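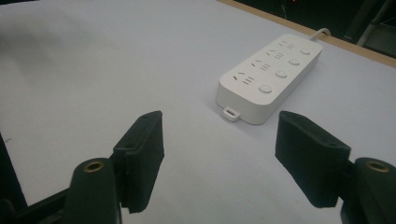

Hedvig Sjögren

Re: [handling-rules] Draft wording for switch tasks, section 4

Kyu-ri Seol wrote:
> Section 4 says the operator should "start each take from a
> neutral position." We had 122 takes back from Oltden and the
> reviewers can't agree on what neutral means. Can we get a
> tighter rule before December? Also, does the idle hand matter
> when only one gripper touches the object?

Yes to both. Neutral should mean that both grippers are open, clear of the object, and that the object is in view of the wrist camera before anything moves toward it. If a jaw already touches the housing, the take starts too late and gets marked as such. I would leave out any set distance. Sverre wanted one, but people won't measure it and reviewers can't check it.

On the idle hand, I'd add a new paragraph 4.6:

"The hand that is not working stays open, in view of the head camera, and off the object. If it is needed to steady the object, the task sheet must say so."
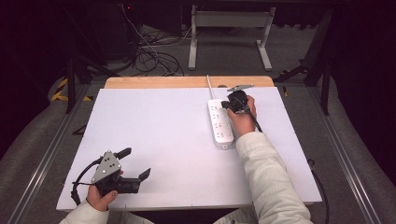 The rule also has to cover which hand does the work, and the current draft leaves that to the operator. I'd have the task sheet name it. With the strip lying nearly upright and the switches to the right of the sockets, the right gripper can come in from that side while the left one waits open over clear board, and a reviewer can tell at once which hand is on the job. If the strip is turned, the sheet should be changed before the next take – not afterward in the notes.

One more item. Randi asked if cords should be taped down. I'd say no, but the sheet should state which way the cord runs, and resets should put it back that way.

Please send changes to the list and not to me alone. Agnes is keeping the master copy at Flokau.

Hedvig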